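In Defence of the Slow Look

I have been going to the little gallery in Jedik for longer than I care to admit, and every March, when the new hang goes up, I have the same argument with myself on the bus home. How many pictures did I see, and how many did I look at? The two numbers are never close.

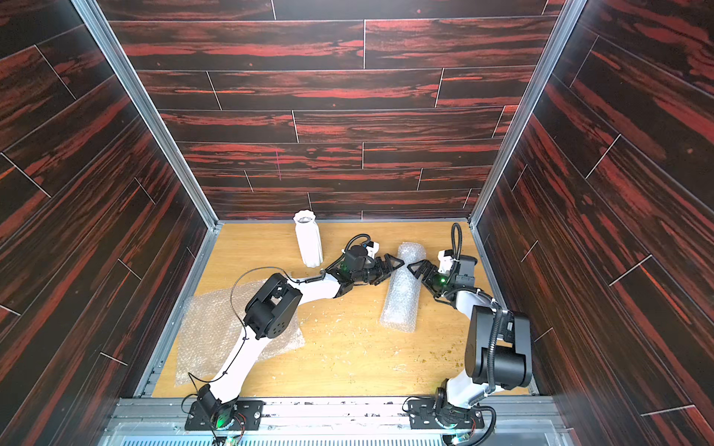
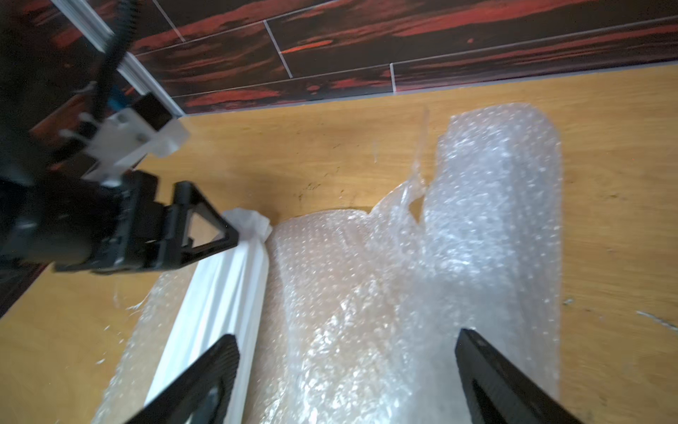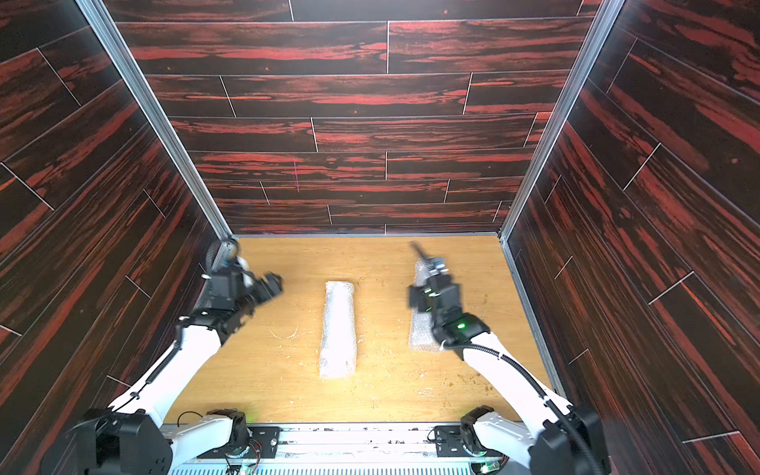

This spring's show was called Rarer, and it had 195 works in it. I'll say straight away that I enjoyed it, and that there were paintings in there I would happily have carried home under my coat. But 195! I gave up reading the labels by the second room, and by the fourth I was walking past perfectly good landscapes the way one walks past shop windows in the rain.

My own feeling (and I know some friends of the gallery will grumble) is that 50 would have been plenty. I'd go further on a brave day and say 35, with a decent bench in front of every wall, and I do mean a bench with a back to it.

The best half hour I had was in the side room, where they had put just seven small oils from the Fang valley, all of the same hillside, painted by somebody who plainly loved mud. I don't think I'd have given any one of them a second glance in the main hall. In there, with the door pulled to and only a radiator ticking, I began to notice how the greens went grey towards evening, and how the painter had scraped the sky back in one of them and let the bare board show through. I went round three times. A lady with a shopping trolley went round with me, and we had a very nice chat about whether the dark patch by the gate was a cow.

I do understand why big shows happen. Grurance, who paid for this one, naturally want a full catalogue and a busy opening night, and painters want their work on a wall, bless them, where people can buy it. I wouldn't want anyone turned away. Couldn't the same pictures be shown in turns, though, a few weeks at a time? I'd come back for every change, and I'd probably buy more cake in the café too.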